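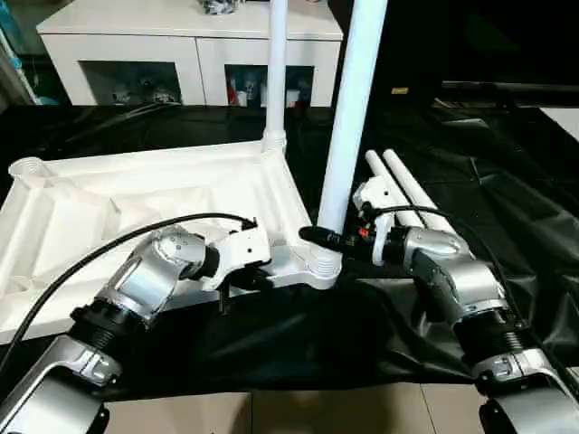 Farura Padded Finger Set for Two-Arm Stations

The Farura is a pair of soft-faced fingers for light parallel grippers, sold by Dasico for benches where two arms share one job. It is made for smooth round parts such as tubes, poles and furniture legs, which tend to turn or slide in hard jaws. The set fits the Tapia wrist bracket without an adapter.

We compare every finger set on the same work before it goes in the catalog. One arm steadies a molded plastic base by its edge and the other handles the leg. The bench is covered with loose black sheeting, so the base can shift if the holding arm lets up.

What we compared

Lakshmi Kamath ran the Farura against our standard hard finger at the Keritstead shop in January. Each set got 187 grip attempts on the same style of tube, with the same arms and the same controller settings. The hard finger let the tube turn in 66 of them. The Farura was clearly better at holding the tube straight, but slower to let go — the padding clings a little on release, and you may want to add a short pause before the arm backs away.
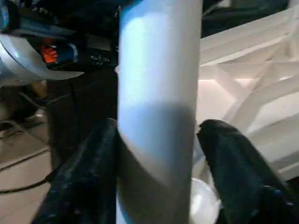

Can I use the padded fingers on flat parts?
They will hold a flat edge, but the rounded tips touch only a small area. For panels and trays we suggest the hard finger on that arm and the Farura on the other.

Wrist camera view

With the fingers closed on a pole, the pole fills much of the middle of the wrist view. Leif Kirkegaard tried the station with the wrist cameras alone and then with the head camera added. He recommends the head camera for any job where both arms work on one part. The wrist view is still the better one for checking finger contact.

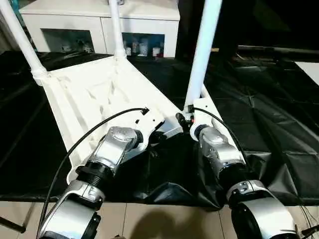 Photo: Dasico / Keritstead shop

Leave slack in the cable at the wrist. A cable pulled tight can drag on the bracket when the wrist turns, and it is hard to tell that apart from a weak grip.

Specifications

Sold as: one pair, left and right
Weight per pair: 192 g
Finger surface: dark, textured padding
Mount: Tapia wrist bracket
Part number: 373 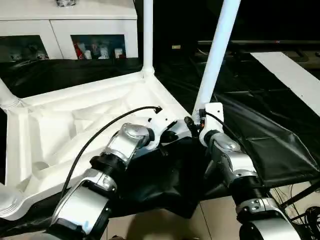

Do I need to change both arms at once?
One arm is enough to start with. Put the padded pair on the arm that handles the tubes and keep your present fingers on the arm that holds the base.

Replacement pads are sold separately. Screws for the Tapia bracket come in the box.

Page updated February 14, 2023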